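The Zein Cure

My aunt bought the Zein water in September, from a man who had driven it down from Prarnano in the back of a van. It cost 112 dollars a case. It was supposed to fix sleep, knees and a sour temper, and she had all three complaints, so she took 2 cases.

"Where does it come from?" I asked.

"A spring."

"Which spring?"

"The one on the label."

I looked at the label. It had a mountain on it, and there isn't a mountain within 100 miles of Prarnano. I've been there. It has a feed store and a bridge, and the highest thing in town is the grain elevator.

She drank a glass at breakfast and a glass before bed. After a week she told me her knees felt younger. I asked how she could tell and she said a person knows her own knees. I pointed out that she had also quit walking up to the Jikwood road, what with the rain, and that might rest anybody's knees. She poured me a glass. It tasted like the tap at the old Vustier plant, where I worked for 17 years, and I said so.

"You'd say that about anything," she said.

Maybe I would. My father sold roof paint that was good for life, and I rode along with him and saw the roofs.
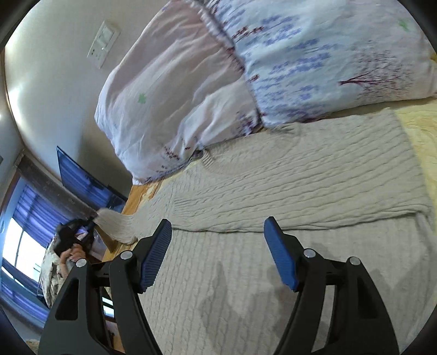
She called me late one night to say she'd slept nine hours straight. I asked if she had been drinking the coffee. She hadn't. The man with the van had told her to give it up, along with the evening news, while the water did its work.

"Well, there you go," I said.

"There I go what?"

I could hear her running something into a glass. I thought about the price, and the mountain -- and the nine hours. I hadn't slept past four since spring.

"How much is left in that second case?" I asked.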